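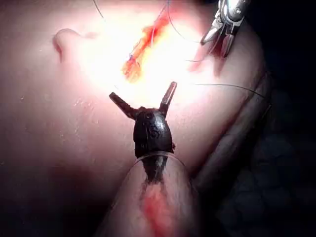 Staffroom > Literacy and Reading > Middle years > Retelling and summary

Retell before the questions, or after?
Started by Mahsa Vahidi, August

**batska_room6**
I teach Year 4 and I have 22 students, many of them with another language at home, same as me. We read one short folk tale each week. My teaching partner wants the oral retell to come first, then the written questions. I have always done the questions first, so the children go back to the text before they speak. Which order do you use? I have to write our unit plan on Saturday and I would like to stop changing it.

**zavwood**
Retell first, every time. If they have answered the questions already, they only say your questions back to you in sentences. You lose the chance to hear what they kept from the story on their own.

**Mahsa Vahidi**
I do not agree fully with zavwood. For my learners who are new to English, a retell with no preparation is mostly silence, and then they feel bad in front of the others. I give 2 questions before, only about who and where. The why questions come after the retell.

**zavwood**
But then you have told them what is important. I would sooner give them a partner and five minutes of practice, in any language they like.

**Mahsa Vahidi**
The partner is a good idea when there is a partner. I have one girl who is the only speaker of her language in the school.

**tabrizi_lit**
Does anybody use the Serex story cards for this? Our school has the set with 6 cards for each tale, and the children put them in order before they talk. I find it helps with "then" and "after that", but some of them describe every card and forget there is a story. Last term one boy spent his whole turn on the colour of a goat.

**batska_room6**
We had those cards. Half of them are lost. I made my own with key words, no drawings, and the retells became longer but a bit dry.

**Shahla Nikzad**
I think the order matters less than the length of the text. Our reading passages were close to 2000 words and no order was working. I cut them to one page and both ways became fine. Also please let them hold the book during the first retell. Some colleagues call this cheating. I call it reading.

**zavwood**
With the book open it is a different task, Shahla. Useful, but I would not mark it as a retell.

**Shahla Nikzad**
I do not mark it at all in the first weeks.

**batska_room6**
Thank you all. I will try who and where first, then partner practice, then the retell, and keep the why questions for the next day. My teaching partner will say this was her idea. Mahsa, do you write your two questions on the board or only say them?

**Mahsa Vahidi**
On the board, and I leave them there until the bell.

Contact the moderators | Copyright Staffroom forum members | Back to top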